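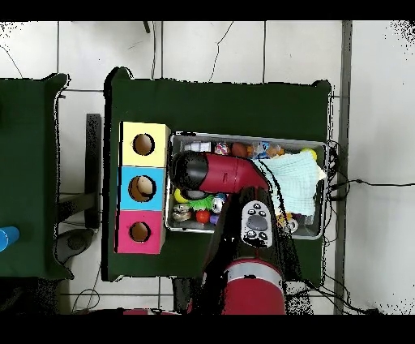 Karholm : la coupe de 900 à 565 pages, vous en pensez quoi ? (spoilers à partir de la moitié du fil)

18 partages

mirabelle_lit

Bonjour tout le monde ! Je viens de refermer Karholm dans la nouvelle édition Drornen et j'ai besoin d'en parler, parce que chez moi ça n'intéresse personne et que je tourne en rond depuis ce matin. J'ai adoré, vraiment, je crois que je n'avais pas lu un suspense aussi triste (dans le bon sens) depuis des années. L'été sur l'île, la petite sœur qui ne remonte pas de la crique, la narratrice qui revient adulte pour vider la maison et qui retrouve les voisins au même endroit, avec les mêmes chaises longues... J'ai pleuré au retour du bac, alors que franchement il ne s'y passe rien.

Sauf que je découvre après coup que j'ai lu une version raccourcie. La première traduction, chez Grgić, faisait 900 pages. La mienne en fait 565. Et rien sur la couverture ! Juste une ligne en tout petit au verso de la page de titre, « texte revu par l'autrice ». Est-ce que quelqu'un a lu les deux ? J'ai raté quoi ?

Pas de spoilers sur la fin dans les premières réponses s'il vous plaît, il y a des gens qui passent avant d'acheter.

tonton_polar

J'ai lu la grosse à sa sortie. Tu as raté beaucoup de harengs. Je plaisante à moitié, il y avait un chapitre entier sur la conserverie, et un autre sur le procès de la conserverie, et le père qui explique le procès de la conserverie à table. Pour moi la coupe est un service rendu au lecteur. Je l'avais prêtée à deux collègues, aucun n'a dépassé le premier été.

hibou.des.landes

Ah non, je ne peux pas laisser passer ça. La conserverie c'est le livre ! Tout ce que les voisins ne disent pas sur la disparition, ils le disent quand ils parlent du procès. Si tu enlèves ça il te reste une gamine disparue et une narratrice qui a des flashs, comme dans la moitié des romans de la table des nouveautés. J'ai feuilleté la nouvelle en librairie, j'ai cherché la scène des bidons, elle n'y est plus. J'ai reposé.

mirabelle_lit

C'est quoi la scène des bidons ???

hibou.des.landes

Tu vois :(

Sans rien gâcher : les deux sœurs jouent derrière l'usine et la petite veut absolument faire rouler un bidon jusqu'à l'eau. Ça dure quatre pages, c'est drôle, c'est le seul moment où on les voit s'entendre. Et quand tu arrives aux dernières pages tu y repenses et ça te coupe les jambes.

sel_et_papier

Je lis en version audio sur Jillorero et là c'est encore autre chose, la fiche dit « texte intégral » mais intégral de quelle version, mystère. J'ai écrit à leur service client, on m'a répondu que la durée était indiquée sous le titre. Merci, je sais lire une durée.

En tout cas, la lectrice est formidable. Elle ne fait pas une petite voix pour la petite, elle ralentit juste un peu, et on comprend tout de suite qui parle. J'écoute en épluchant les légumes et j'ai failli y laisser un doigt au moment de l'orage.

tonton_polar

@hibou les bidons d'accord, je te les accorde. C'est une belle scène. Mais quatre pages de bidons ne justifient pas tout le reste. On peut aimer un passage et trouver que l'ensemble avait besoin d'un sérieux coup de ciseaux. Et puis c'est l'autrice qui a revu le texte, ce n'est pas un stagiaire de chez Drornen un soir de bouclage.

pagecornée

Revu par l'autrice, revu par l'autrice... On ne sait pas trop ce que ça recouvre. Elle a pu valider un fichier qu'on lui a envoyé tout coupé. J'ai travaillé longtemps en librairie (pas en édition, donc je m'avance peut-être) et des mentions comme celle-là j'en ai vu qui voulaient dire tout et n'importe quoi.

Ce qui me gêne, c'est surtout l'absence d'information. Un client qui demande Karholm parce que sa mère l'a adoré, il repart avec un autre livre. Le même titre, presque la même couverture, un tiers de moins. Il faudrait l'écrire devant.

mirabelle_lit

Oui voilà, c'est ça qui m'agace ! Je ne suis pas contre l'idée d'une version courte, d'ailleurs je l'ai dévorée, je ne suis pas sûre que j'aurais attaqué la brique. Mais j'aurais bien aimé choisir.

Bon, du coup j'ouvre la partie spoilers, je n'y tiens plus.

---- SPOILERS À PARTIR D'ICI ----

mirabelle_lit

La fin. Vous comprenez quoi, vous ? Pour moi la narratrice a toujours su. Elle a vu la petite prendre la barque, elle n'a rien dit parce qu'elle était vexée pour cette histoire de maillot, et ensuite c'était trop tard pour le dire, et les années ont passé. Le voisin au chien n'y est pour rien, le pauvre.

tonton_polar

Même lecture. Dans la grosse version c'est même dit noir sur blanc, dans la lettre à la mère.

hibou.des.landes

PARDON ? Pas du tout. La lettre à la mère elle ne l'envoie pas, et surtout elle en écrit plusieurs, chacune avec une explication différente. Dans une, c'est le voisin. Dans une autre c'est le père qui devait surveiller et qui dormait. On ne peut pas en prendre une et décider que c'est la bonne.

tonton_polar

La dernière est la bonne, c'est quand même pour ça qu'elle est la dernière.

hibou.des.landes

Ou alors c'est celle où elle a fini par se convaincre toute seule. Relis le début du chapitre 18, elle raconte la noce du cousin dans tous les détails et sa tante lui dit qu'elle n'y était pas, qu'elle avait les oreillons. C'est posé là exprès pour qu'on se méfie de ses souvenirs.

mirabelle_lit

Attendez attendez. Dans la mienne il n'y a qu'UNE lettre. Et pas de noce non plus, enfin je crois, je vais vérifier.

mirabelle_lit

J'ai vérifié. Une seule lettre, et pas de noce. Le chapitre 18 chez moi c'est la visite au notaire. Donc dans ma version c'est très clair, elle a vu la barque, point. Et dans la vôtre ça se discute. Mais ça change complètement le livre !

pagecornée

Et c'est bien pour ça qu'une petite ligne au verso, c'est léger.

sel_et_papier

Alors dans l'audio j'ai eu la noce ! Et deux lettres, peut-être trois, je faisais la vaisselle. Donc j'aurais la version longue. Par contre je n'ai aucun souvenir des bidons, j'ai pu m'endormir (j'écoute aussi au lit, mauvaise idée, je me réveille et il manque un personnage).

grand_large_56

Je débarque dans la discussion, j'ai lu la courte en septembre avec mon club de lecture et on s'est disputés pendant toute la soirée, mais pas pour ça : on était partagés sur la mère. La moitié du groupe la trouvait monstrueuse. Moi je la trouve juste épuisée. Elle perd une gosse, il lui en reste une autre qui ne parle plus, un mari qui se noie dans son procès, et tout le monde lui reproche de faire des confitures. Qu'est-ce que vous vouliez qu'elle fasse ? C'est la saison des groseilles, elle fait les groseilles. J'ai trouvé ça très juste, ma grand-mère aurait réagi pareil.

mirabelle_lit

Ah les confitures !! J'ai eu la gorge serrée à chaque bocal. Surtout quand la narratrice les retrouve à la cave avec l'écriture de la petite sur les étiquettes.

hibou.des.landes

Bon, les étiquettes, on est tous d'accord au moins.

Et pour la mère je te rejoins @grand_large_56. Dans la longue on a son point de vue pendant quelques pages, au moment où elle vend la voiture, et il devient impossible de la détester après.

tonton_polar

Voilà un passage que j'aurais coupé aussi, tiens. Je la préférais vue de l'extérieur. Tant qu'on ne sait pas ce qu'elle pense, elle fait peur et pitié en même temps. Dès qu'elle s'explique, ça retombe un peu. Les enfants ne savent jamais ce que pensent leurs parents et le livre est raconté par une enfant, ou par quelqu'un qui l'est resté.

hibou.des.landes

Je ne suis pas d'accord mais c'est bien dit, et ça m'énerve.

lecteur_du_fond

Avis contraire, désolé : je n'ai aimé ni la longue ni la courte. Enfin la longue, j'ai arrêté en route, donc disons que je n'ai pas aimé ce que j'en ai lu. J'en ai soupé des retours dans la maison d'enfance avec le secret dans le grenier. L'île, le brouillard, le vieux voisin bizarre, la petite qui était tellement lumineuse... À chaque fois l'enfant disparue est lumineuse. J'attends le roman où elle était pénible.

mirabelle_lit

Mais elle EST pénible ! Elle mord le facteur !

lecteur_du_fond

Ah. Je n'étais pas arrivé au facteur.

pagecornée

Le facteur vient tard, à ta décharge.

grand_large_56

Question pratique : la version Grgić se trouve encore ? Le club voudrait la comparer et la médiathèque n'a que la courte.

pagecornée

Épuisée en neuf d'après ce que je sais. En occasion il y en a, mais attention, elle était sortie ensuite en poche en 2 volumes et on trouve souvent le premier tout seul. Vérifie bien l'annonce avant de payer. Le dos casse facilement sur le grand format, demande une photo de la tranche si le vendeur est d'accord.

tonton_polar

Je peux prêter la mienne à mirabelle si elle passe par Nantes un de ces jours. Elle a pris un peu l'humidité et il y a une tache de café au milieu du procès, c'est dire si j'étais captivé.

mirabelle_lit

Oh c'est adorable, merci ! Je t'envoie un message privé, j'y vais justement voir ma cousine. Je lirai la conserverie en entier, promis, et je reviens vous dire de quel côté je me range pour les lettres. (Et pour les bidons, je me connais, je vais pleurer.)

sel_et_papier

Je viens de réécouter un bout avant de dormir : les bidons y sont. C'est superbe. Hibou, je te présente mes excuses, je ronflais.

hibou.des.landes

Excuses acceptées. Maintenant réécoute la noce, et dis à tonton_polar qu'il a tort pour la dernière lettre.

2 personnes suivent cette discussion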